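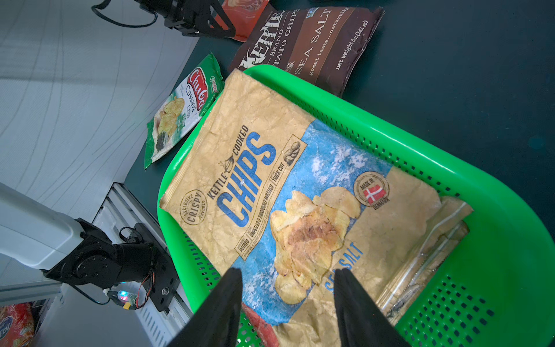

트리멘트(Triment)가 배포를 시작한 보무스(Vomus)는 굵기 두 종으로 구성된 좁은 폭의 산세리프다. 글리프는 3,155개이며 그중 한글 음절이 2,331자를 차지한다. 설계를 맡은 줄키플리 루멘타는 크기 차이가 큰 조판을 기준으로 획을 잡았다고 설명한다. 케틀 칩 봉지 앞면처럼 굵은 파란색 "KETTLE COOKED CHIPS"에서 "CHIPS"만 유난히 크고, 그 아래로 작은 글줄이 붙는 경우다. "큰 글자에 맞춰 속공간을 줄이면 작은 글줄에서 ㅂ과 ㅁ이 먼저 막힙니다. 가로획 두께를 작은 쪽에서 정하고 큰 쪽은 자간으로 조정했습니다."

작업은 라틴 대문자에서 시작했다. 전작 오스만(Osman)의 골격을 가져왔으나 C와 S의 끝을 수평으로 잘랐고, R의 다리는 곡선을 버리고 직선으로 폈다. 루멘타에 따르면 한글의 ㅅ, ㅈ과 각도를 맞추기 위한 변경이다. "처음에는 R만 고쳤습니다. 그런데 K가 혼자 벌어져 보여서 결국 사선이 있는 글자를 전부 다시 그렸습니다. X는 아직도 마음에 들지 않습니다."

커닝은 1,208쌍이다. 한글과 라틴이 만나는 자리는 쌍으로 처리하지 않고 좌우 여백값으로 흡수했다. 괄호와 가운뎃점은 한글 높이에 맞춘 대체 글리프가 따로 있으며, 문맥 대체 기능이 켜진 환경에서 자동으로 바뀐다.
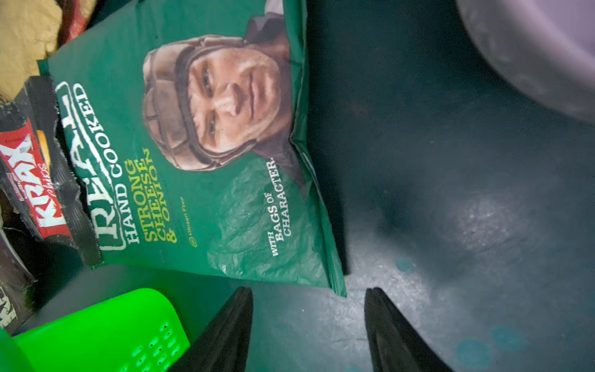

와휴디 후타페아는 이 처리 방식에 동의하지 않는다. 여백값으로 흡수하면 받침 없는 글자 뒤에 T나 Y가 올 때 틈이 남고, 본문 크기에서는 넘어가더라도 제목에서는 눈에 띈다는 지적이다. 그는 키다르(Kidar)를 검수할 때도 같은 문제가 있었으며 그때는 쌍을 추가하는 쪽을 택했다고 했다. 루멘타는 지적 자체는 인정했다. "틈은 있습니다. 다만 쌍을 늘리면 웹용 파일이 무거워지고, 부분 집합으로 나눌 때 쌍이 끊깁니다. 제목용은 별도 파일로 내는 것이 맞다고 봅니다."

힌팅은 자동 처리 후 가는 굵기의 받침 부분만 손으로 고쳤다. ㄹ 받침이 있는 음절은 가로획이 많아 낮은 해상도에서 획 하나가 사라지는 경우가 있었고, 이 음절들은 중성의 높이를 줄여 받침에 공간을 더 주었다. 숫자는 고정폭이 기본이고 비례폭은 선택 기능에 들어 있다. 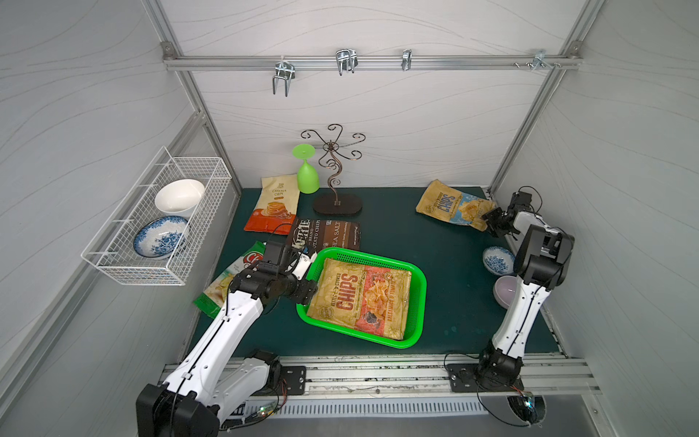 벽면의 물결무늬와 가로 레일에 걸린 고리.

다음 판에는 제목용 파일과 기울임꼴이 예정되어 있다. 기울임꼴은 라틴에만 적용한다. 한글을 기계적으로 기울인 시안도 만들었지만 세로획의 굵기가 고르지 않아 제외했다. 배포 시점을 묻자 루멘타는 2월이라고 답한 뒤, X를 한 번 더 고칠 시간이 필요하다고 덧붙였다.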